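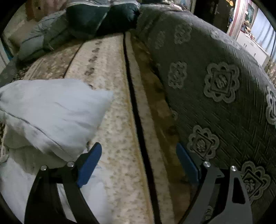 My back used to be done by lunchtime and now I go home with energy left, one of the staff told us before we had even put our coats down. It set the tone for the whole visit to Muvden, which I have wanted to see ever since the open day was announced!

Muvden has been in the linen and housekeeping business since 1985, and it now has 80 people on the payroll. For most of those years the work was what you'd expect: lifting, folding, tucking, bending over beds. The folding line changed first (the machine is called Jemulitz, and everybody there says the name like it belongs to a coworker). Then came the Trornari project, where staff who know the work pick up hand-held grippers and do it through them, so that the robots have something good to learn from. Pillows, mattresses, clothes on the floor, all the soft stuff that machines have always been bad at.

I loved watching it. You have to slow way down, and people who have done this job for years suddenly think hard about where to take hold of a piece of fabric. There was a lively argument going on about corners when we left the room.
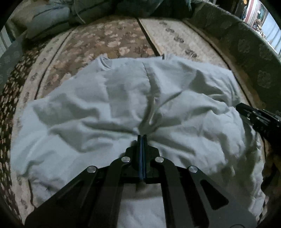
But who gets the credit when the robot can do it, a visitor behind me wanted to know, and would the pay go up? Fair questions, and they got a decent answer. Recording shifts pay a little more than floor shifts, 24 people have been trained so far, and anyone can sign up. What happens to the floor shifts in a few years was left more open. A couple of the older hands said they would like that in writing, and I'd want the same.

Cloth is my favorite part of all this. It never lies the same way twice, so each new grab starts with a fresh look at the folds.

The next open day is in August at the Urrego site, where the second folding line is going in. Sign up early, and wear shoes you can slip off easily.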